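Home Guides Workshop Kitchen Contact

Reading time: 3 minutes

Cleaning and protecting a coloured work surface

Painted, laminated and plastic-covered work surfaces mark easily. Pale and bright colours show marks soonest, yellow and white in particular. The method below is suitable for tables used for crafts, model making or food decoration. It isn't suitable for bare timber, waxed timber or natural stone.

Identify the marks

Marks fall into two groups. Surface deposits (glue, icing, paint, pencil) sit on top of the finish and can be felt with a fingernail. Absorbed stains (food colouring, rust, ink) cannot be felt. Scuffs are a separate matter: the finish itself has been worn, and cleaning will not restore it.

Check the surface in low side light, with the main lamp off.
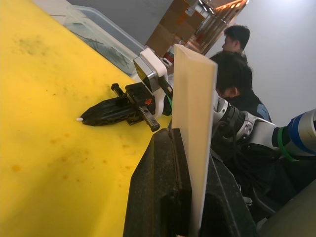 Yellow tabletop with scuffs, orange-brown spotting and a grey-brown smudge.

You will need

- Washing-up liquid
- Bicarbonate of soda
- Two white cotton cloths (dyed cloths can transfer colour)
- A plastic scraper with a rounded edge
- Masking tape

Method

1. Clear the table and brush off loose grit. Grit left under a cloth will scratch.

2. Mix 3 ml of washing-up liquid into half a litre of warm water. Wipe the whole surface, working in one direction. Rinse the cloth often.

3. Lift deposits with the scraper held almost flat. Soften dried sugar or water-based glue first by laying a wet cloth over it for 11 minutes. Don't use hot water on self-healing plastic mats, as they can warp.

4. Treat absorbed stains with a paste of two parts bicarbonate to one part water. Try it on a hidden corner. Apply with a fingertip, leave for five minutes and wipe off without scrubbing. Repeat once. A stain that remains after the second pass should be left alone.

5. Wipe with clean water and dry at once with the second cloth. Leave the table bare overnight.

6. Cover the working area. A cutting mat is adequate for most purposes and can be replaced when worn. Tape the corners if it slides. Put a plate under anything iced, and a heatproof base under a lit candle. 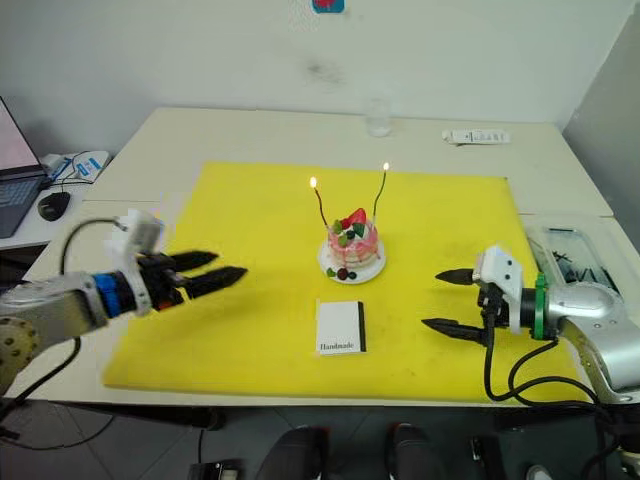 Routine care

Wipe the mat after each session and lift it weekly to dry the underside. Trapped moisture is the usual cause of a dull patch. Store mats flat, away from radiators and direct sun.

Avoid cream cleaners, scouring pads and bleach. Solvents such as acetone will soften many plastics and most paints.

Text by Brenda Tindall. Revised in June.

Comments (3)

Prastard: Step 4 shifted most of a turmeric mark on a white melamine desk. A faint ring is left but I can live with it.

Stunetti: Does the paste work on ballpoint? Mine has been there since Thursday.

Aitken: @Stunetti not on mine. I used a bit of surgical spirit on a cotton bud, tested underneath first. It took the ink off and left the gloss slightly flat.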